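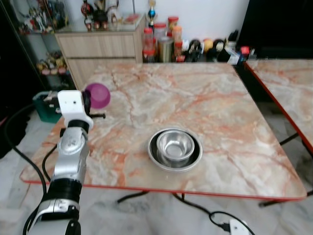
Why does my well pump kick on every time I open a faucet, even for a glass of water?

Most of the time the pressure tank has lost its air charge or its bladder has failed. The pump itself is usually fine, at least at first.

Lindalva Marinho asked a longer version of that on Sunday, and four people wrote to me off list with the same trouble, so I am answering to everyone. Her message first, trimmed a little.

> From: Lindalva Marinho
> To: Flurbridge Wells list
> Subject: pump clicking on and off
>
> Hello all,
>
> We moved into the house at the top of Grimshaw last August and this
> is our first well, so please forgive basic questions. The pump
> comes on whenever anybody uses any water. With the kitchen tap
> running it comes on for a few seconds, clicks off, and comes right
> back on. The shower goes strong and weak, strong and weak. I can
> hear the switch clicking from the bedroom at night, when we are
> all asleep and nothing should be running.
>
> The tank in the basement is a blue Grerska. The sellers left no
> papers. The switch is a gray Trukex and the inside of the cover
> has a diagram but the ink is mostly gone. The gauge bounces from
> 30 to 50 when water is running.
>
> A man who came to look at the furnace said we need a new pump. He
> did not look at the tank at all. Before I call anyone I would like
> to know what I can check on my own, and how long I can leave it.
> Also, is it safe to drink in the meantime?
>
> Thanks,
> Lindalva

Lindalva, taking your last two first. A bad tank doesn't make the water unsafe by itself. If you haven't had a water test since you moved in, get one anyway, and the county will mail you the bottle. As for how long you can leave it, I would not let it go past the end of the month. Starting is the hard part of a pump's life. Mine was starting 1,000 times a day by the time I put a counter on it, and that pump did end up needing to be replaced. The tank would have cost a fraction of that.

You may have two problems. The quick clicking while water is running sounds like the tank. The clicking at night sounds like water leaving the system somewhere, and a toilet is the first place to look. A bad tank makes a small leak very noticeable, so people hear both at once and think it is one thing.

What the tank does

For the newer people on the list. A pressure tank has air on one side of a rubber bladder or diaphragm and water on the other. The pump pushes water in and squeezes the air. When you open a tap the air pushes water back out, and the pump stays off until the pressure drops to the cut-in number on your switch. The pump then runs until it gets to the cut-out number. Going by your gauge, you have a 30/50 switch, which is common in the older houses up there.

If the air is gone, the tank is full of water and has nothing to squeeze. Water won't compress, so the pressure hits the cut-out almost as soon as the pump starts. Open the tap and it falls just as fast.

The old plain galvanized tanks with no bladder work a little differently, and they get waterlogged as a matter of course. There are still a few of them around the lake. Those get drained and refilled with air and go back to work. If that's what you have, write to me separately and skip the rest of this.

Checks you can do in an evening

You need a tire gauge, a bucket, a garden hose, and a watch with a second hand. A helper is useful for the timing.

1. Time it. With all the water off, wait for the pump to stop. Open one tap until the pump starts, then close the tap and time the pump until it shuts off. On a healthy tank of your size I would expect a minute or more. Mine took 90 seconds when the tank was new. When I finally thought to time it again I got 37 seconds, and I should have done something then. If yours is down to a few seconds you have your answer already, but do the rest.

2. Knock on the tank. Use your knuckles, top to bottom. A good tank sounds hollow toward the top and dull lower down. Dull all the way up means it is full of water. It isn't a very exact test and some tanks have enough paint and sweat on them that I can't tell a thing.

3. Press the pin on the air valve. It is on top of the tank, usually under a plastic cap, and looks like the valve on a car tire. Give it a quick press. Air should come out. If water comes out, even a spit of it, the bladder is torn and you can stop testing. The tank has to be replaced.

4. Turn off the pump at the breaker. Put a piece of tape over the breaker so that no one in the house flips it back while you are downstairs.

5. Drain the tank. Hook the hose to the drain near the tank and run it to the floor drain or outside. Leave a tap open upstairs so it will drain faster. Wait until the water stops and the system gauge reads zero. If the gauge doesn't go to zero with the water gone, the gauge is bad, and they cost very little.

6. Check the air with the tire gauge. It should be two pounds under the cut-in. With a 30/50 switch you want 28. People get this wrong by checking it with water still in the tank, which only tells you what the water pressure is.
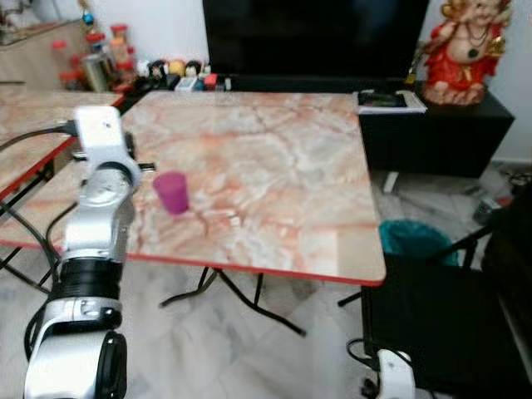
7. Add air if it's low. A bicycle pump will do it, though it takes a while. A small compressor is easier. Go slowly and check often. If you go over, let a bit out.

8. Close the drain and the tap, take off the tape, and turn the breaker back on. Let the pump fill the tank, then run the cold tap in the tub until it stops spitting air. Do your timing again and write down the number. I write mine on the tank with a marker, along with the month.

If the air was low and the timing is now good, check it again in a few weeks. A tank can lose a pound or two over a year without anything being wrong. If it's back down in a month, either the valve core leaks or the bladder is going. Put a dab of dish soap on the valve and look for bubbles. A valve core is the same part as on a tire.

The clicking at night

Put a few drops of food coloring in each toilet tank before bed and don't flush. If there is color in the bowl in the morning, you need a new flapper. I have two toilets and they took turns at this all last winter.

If the toilets are good, close the valve between the pressure tank and the house and watch the gauge for half an hour. If the pressure holds, the leak is in the house or in an outside line. Look at the hose bibs, the water softener drain, and any line out to a barn or shed. If the pressure drops with the house shut off, water is going back toward the well. That could be a check valve, a pitless adapter, or the pipe underground, and I would call someone at that point. Don't guess on that one. Pulling a pump is a bad job for one person and I know of at least one pump in this township that is still at the bottom of the well.

The switch

You asked about the Trukex. Leave the cover on unless the breaker is off. There is live voltage on the screws in there. With the power off, you can look at the contacts, and if it has been clicking that much they are probably pitted and black. A new switch is cheap and I would put one in with a new tank as a matter of habit. Get the same 30/50 rating. If you go up to 40/60, the tank's air has to go up too, and not every old pump can make it to 60. It will sit there running and never shut off.

Also look at the short bit of pipe the switch sits on. They fill up with rust and iron sludge around here, and then the switch reads wrong no matter how new it is. Mine was packed almost solid.

If you end up buying a tank

Go by how much water the tank gives you between cut-out and cut-in, which is called drawdown. The number on the box is the whole size of the tank, and the drawdown is much less. The usual rule is that the pump should run for at least a minute each time, so take what your pump puts out in a minute and buy a tank with that much drawdown. If you are between sizes, get the bigger one. The only thing against it is floor space, and whether it will go down your stairs. Measure the stairs.

Empty it completely before you try to move the old one. A waterlogged tank with a torn bladder may not drain all the way, and they are very heavy. I had to leave mine dripping into a pan for two days.

I don't have any opinion on Grerska as a make. The last one I had anything to do with had been in for a long time before it quit.

Lindalva, if you send the list your timing number and what the air valve did, we can probably tell you which it is. The stock tanks at the farm store are over by the softener salt, and they will let you return one if it hasn't been plumbed in.

To the person who asked whether to wrap the tank because it sweats: leave it bare and run a dehumidifier. I wrapped one, and when I took the wrap off there was rust all the way around the bottom seam.

Flurbridge Wells list | Contact the list owner | Copyright remains with each poster | Back to top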